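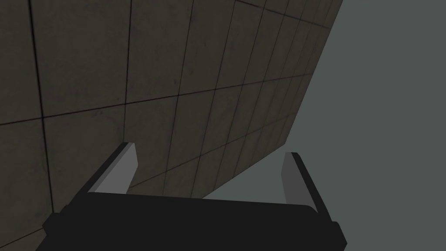
Wrist view in the Pronow simulator, gripper open, tiled surface and plain background behind.

Review: Pronow demonstration recording kit, simulator edition

Reviewed for the Clillstead equipment register by Tanko Abubakar, Teaching Laboratories

Purpose of the review

The Teaching Laboratories were asked in February to assess Pronow as a means of gathering demonstrations for learned manipulation. The kit consists of a desktop simulator, a hand controller supplied by Odukoya, and a recording program which stores each attempt as an episode. An episode holds the wrist view, the joint positions, the state of the gripper and the operator's commands, all against one clock. A trained policy is then expected to reproduce the operator's behaviour from the views and joint readings alone.

The review covers installation, the recording of episodes, the quality of the stored data and the tools for sorting it. It does not cover the training software sold alongside the kit, for which the laboratories already have their own arrangements.

Installation

Installation was completed in a single afternoon on a standard laboratory workstation. The instructions are clear for the simulator and poor for the controller. The controller must be paired before the recording program is opened, and the manual places this step in an appendix. Two of our operators lost an hour each to it. Once paired, the controller held its connection throughout the review.

Licences are tied to the workstation. Departments intending to move the kit between rooms should note that a transfer has to be requested from the supplier and is not immediate.

Recording

Five operators took part, three of whom had no previous experience of remote operation. Between them they recorded 2923 episodes over the review period, mostly reaching and grasping tasks drawn from the supplied set. New operators were given 200 practice episodes, which were kept apart from the main collection and deleted afterwards.

The controller is comfortable and its movements carry over to the simulated arm without noticeable lag. Opening and closing the gripper is done with the forefinger and soon becomes natural. Rotation of the wrist is less satisfactory. Large turns require the operator to release the clutch, reset the hand and take hold again, and each reset appears in the data as a short pause. A policy trained on such episodes may learn the pauses along with the movement. Pronow offers a filter to remove them, but it also removes deliberate hesitation before contact, and we left it switched off.

Starting and ending an episode is done with a foot pedal. This is a sensible choice. The pedal supplied is light and slides on a hard floor; a rubber mat is recommended.

The wrist view

The wrist view is the only view recorded by default. Both fingers and the upper part of the gripper's base remain visible in it, so the operator can judge the opening by eye. The dark body and the paler grey inner pads are easy to tell apart, and the pads themselves are shaded differently according to the light, which is of some help in judging their angle.

Our chief reservation concerns the surroundings. The supplied rooms are sparse. Where the wrist is turned upwards, as it often is between attempts, the view may hold nothing beyond the gripper, a stretch of mottled concrete tiles and a flat grey-green background. The seams between the tiles give a fair sense of perspective and of how the wrist is tilted. The plain background gives none, and operators reported losing their bearings when it filled much of the display. We would also expect a policy trained only on such material to cope badly with a furnished laboratory.

Surface patterns and lighting can be varied between episodes through the Clornurel add-on, which is charged separately. We were lent a copy for part of the review. It changes the colour of walls and floors and the direction of the light, and it does so reliably. It does not add objects to the background. For a product of this price, we consider that simple variation of this kind ought to be included.

Sorting and export

Each episode may be marked as kept, rejected or doubtful. The marking screen is quick to use and the keyboard shortcuts can be changed. Notes may be attached, although they are limited to one line and are not carried into the export. This is a serious omission. The reason for a rejection is often as useful as the rejection itself, and our operators resorted to a shared spreadsheet.

Export is to open formats and caused no difficulty. Episode numbers are assigned at the moment of recording and are never reused, so our last episode was numbered 3722 despite the smaller number retained. Departments which keep their own records by number should be told of this at the outset.

We noted one fault. If the disk becomes full during recording, the program continues to accept the pedal and shows no warning, and the episodes concerned are empty. The supplier has acknowledged the fault but has given no date for a correction. In the meantime, free space should be checked before each session.

Support

Replies from Pronow were courteous and normally arrived by the next working day. Questions about the controller were passed to Odukoya and took longer - in one instance, long enough for us to have found the answer ourselves.

Recommendation

The kit is approved for entry in the register for teaching use and for small collections in which all training and testing takes place in simulation. It is not at present approved as the sole source of demonstrations for a policy intended to run on laboratory arms. Departments wishing to use it in that way should budget for the Clornurel add-on, record a second fixed view wherever the task allows, and set aside a portion of demonstrations gathered on the physical arm for comparison.

The entry will be reviewed when the next version of the recording program is released. Requests to borrow the review workstation should be made to the Teaching Laboratories office before noon on the day preceding the loan.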